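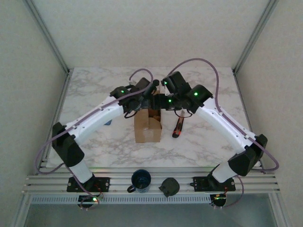 Mazza says one strip of tape along the center seam is enough for any small carton, and that everything beyond it is wasted material. I am not convinced. We close small corrugated boxes on a smooth marble-patterned tabletop, using clear packing tape, and ship them through a parcel carrier. Some arrive with the flaps lifted at the ends of the seam. Contents are small spare parts, packed weight 375 grams. How far should the tape run down the sides, and is there a way to keep it from wrinkling at the edge?

Trandard
Tags: cartons, packing tape, sealing

Ovetus

A seam strip that stops at the top edge holds only by its contact with the lid. When the box is squeezed, the flaps try to rise and the load goes to the last inch of tape, where it peels. The strip has to turn the corner and continue down the side face.

For small cartons I use a minimum of 2 inches down each end. Below that the tape tends to creep back, more so on recycled board with a dusty surface. Wipe the board with a dry cloth before sealing. No cleaner is needed.

Your tabletop matters too. A smooth surface lets a light box slide as you pull the tape, and the strip lands at an angle. Put a thin rubber mat under the box or hold it against a fixed stop. Keep one hand on the lid near the seam – pressing in the middle of a flap bows it and opens the gap. 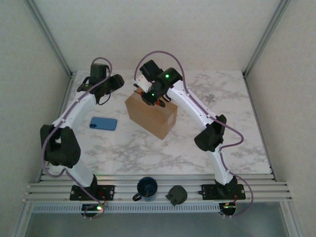
With the box held still, pull out enough tape for the whole run before you touch it to the lid. Stretching it off the roll in short bursts puts tension in the film, and it shrinks back later. That is the usual cause of lifted ends.

Procedure

1. Close the inner flaps, then the outer flaps. Check that the outer edges meet evenly along the seam.

2. Start on one side face and bring the tape up over the edge. Press it down at the corner before moving on.

3. Lay the strip along the seam, keeping the seam under the middle of the tape, and take it over the far edge.

4. Rub the full length with the side of your hand or a plastic scraper. Creases and bubbles in the band down the side face reflect the light, so tilt the box toward a lamp and look for shiny lines. Small creases are cosmetic. A bubble that crosses the edge should be pressed flat or taped over. Check for little lifted tabs where two strips meet, as they catch on other parcels.

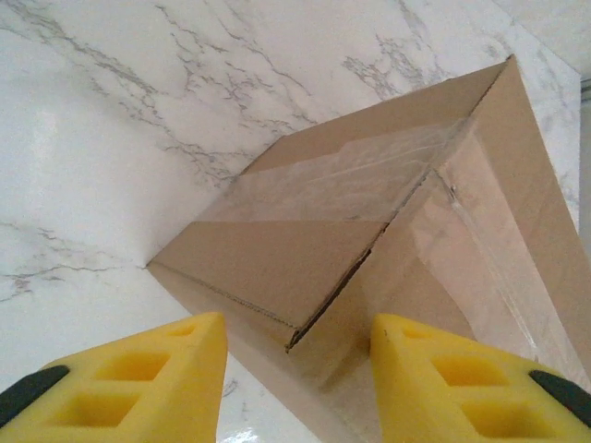

When the tape itself is the problem

If the ends still lift, change the roll. Ours was stored in an unheated room in February and would not hold on anything until it had been indoors overnight. We now use Pilell 2-inch acrylic and keep it at room temperature. Out of the last 16 cartons, none came back with an open flap. Small sample, I know.

Mazza

I still think one strip is fine. I never said to stop it at the edge though, mine goes down both ends by roughly an inch. Never had one open. Your boxes may be overfilled.

Trandard

The lid closes flat with no bulge, so I don't think they are overfilled. I will try the longer ends and the mat on the next batch of 13 and post the result here. Does the 2 inches apply to the bottom seam as well?

Ovetus

Yes, same on the bottom. Do the bottom first, with the box empty and upside down.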